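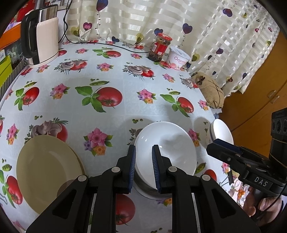

Savach: Wortliste Tisch und Geschirr

Savach ist eine deutschsprachige Wortliste zu Geschirr, Besteck und Tischwäsche. Sie enthält 1.736 Einträge mit Grundform, Genus, Plural, regionalen Varianten und einer kurzen Bedeutungsangabe. Gedacht ist sie für Wörterbuchprojekte, Übersetzungsbüros und Sprachunterricht. Die Liste wird als Textdatei verteilt, ein Programm zum Öffnen wird nicht mitgeliefert.

Stand: 01.08.2021

Inhalt des Pakets

savach_haupt.tsv: alle Einträge, ein Eintrag pro Zeile
savach_varianten.tsv: regionale Formen mit Verweis auf den Haupteintrag
savach_belege.tsv: Belegsätze
quellen.txt: Verzeichnis der ausgewerteten Texte
aenderungen.txt: Änderungen gegenüber der Fassung vom März

Alle Dateien sind in UTF-8 kodiert, Trennzeichen ist der Tabulator. Zeilenenden nach Unix-Art. Wer die Dateien in einer Tabellenkalkulation öffnet, sollte beim Import alle Spalten als Text einlesen, sonst werden einzelne Kennungen als Zahlen gedeutet und verlieren die führenden Nullen.

Felder der Hauptdatei

id: Kennung, bleibt über alle Fassungen gleich
lemma: Grundform, Nominativ Singular
genus: m, f oder n; bei Schwankung mehrere Werte, durch Schrägstrich getrennt
plural: Nominativ Plural, leer bei reinen Singularwörtern
bedeutung: kurze Umschreibung, höchstens ein Satz
oberbegriff: Kennung des übergeordneten Eintrags
region: D, A, CH oder leer
stil: neutral, fachsprachlich, veraltet, umgangssprachlich
bearbeitung: Kürzel der Person, die den Eintrag zuletzt geändert hat

Ein leeres Feld region bedeutet, dass das Wort im ganzen Sprachgebiet vorkommt oder dass keine Angabe ermittelt werden konnte. Beides wird derzeit nicht unterschieden.

Herkunft der Daten

Grundlage war eine Kartei, die Seon-mi Nam für das Übersetzungsbüro Thaler angelegt hatte. Sie bestand aus 1.386 Karten, überwiegend zu Porzellan und Keramik. Yi-an Ji hat die Karten abgetippt, Dubletten zusammengeführt und die Liste um Besteck und Tischwäsche erweitert. Die Belegdatei umfasst nahezu 3.000 Sätze aus Haushaltsratgebern, Auktionskatalogen und Kochbüchern.

Abgrenzung der Bedeutungen

Bei Gefäßen sind die Übergänge fließend. Schüssel und Schale werden getrennt geführt: Als Schale gilt ein eher flaches, offenes Gefäß, als Schüssel ein tieferes. In Belegen aus Österreich und Süddeutschland steht Schale häufig auch für die Tasse; diese Verwendung hat einen eigenen Eintrag. Napf ist als Tiergeschirr und in älteren Texten auch als Essgefäß verzeichnet.

Teller ist durchgehend Maskulinum, die Kombinationen mit Bestimmungswort (Suppenteller, Kuchenteller, Platzteller) sind einzeln aufgenommen. Unterteller und Untertasse werden als Synonyme geführt. Für den Rand des Tellers verwenden wir Fahne, für die Vertiefung in der Mitte Spiegel, beide mit der Angabe fachsprachlich.

Tischtuch und Tischdecke haben getrennte Einträge mit gegenseitigem Verweis. Der Läufer steht unter Tischwäsche, das Set ebenfalls; bei Letzterem fehlt noch ein Vermerk zum Plural.

Bekannte Mängel

Die Schweizer Varianten sind lückenhaft. Becki und Chacheli sind erfasst, viele andere Mundartformen nicht.
Bei veralteten Wörtern stammt die Bedeutung oft aus nur einem Beleg.
In der Belegdatei sind Trennstriche aus den Vorlagen stehen geblieben. Eine Suche nach dem vollständigen Wort findet diese Stellen nicht.
Fünf Einträge haben keinen Oberbegriff. Sie sind in aenderungen.txt aufgeführt.
Glaswaren fehlen fast ganz und sind als eigene Liste unter dem Namen Flolell vorgesehen.

Änderungen seit der Fassung vom März

Feld stil ergänzt
Schreibung durchgehend nach den geltenden Rechtschreibregeln, ältere Schreibungen in die Variantendatei verschoben
Einträge zu Vorlegebesteck neu geordnet
Falsches Genus bei mehreren Zusammensetzungen mit -service berichtigt (das Service, nicht der Service)

Nutzung und Weitergabe

Die Liste darf frei verwendet, verändert und weitergegeben werden, auch gewerblich, sofern Savach als Quelle genannt wird. Für die Belegsätze gilt das nicht: Sie dienen dem Nachweis und sind nur zum Nachschlagen bestimmt. Wer sie abdrucken möchte, klärt die Rechte bitte anhand von quellen.txt selbst.

Korrekturen

Berichtigungen bitte immer mit der Kennung des Eintrags und einer Quelle einreichen. Vorschläge ohne Quelle werden gesammelt, aber vorerst nicht eingearbeitet. Zuständig für Bedeutungen und Varianten ist Seon-mi Nam, für Format und Dateien Yi-an Ji.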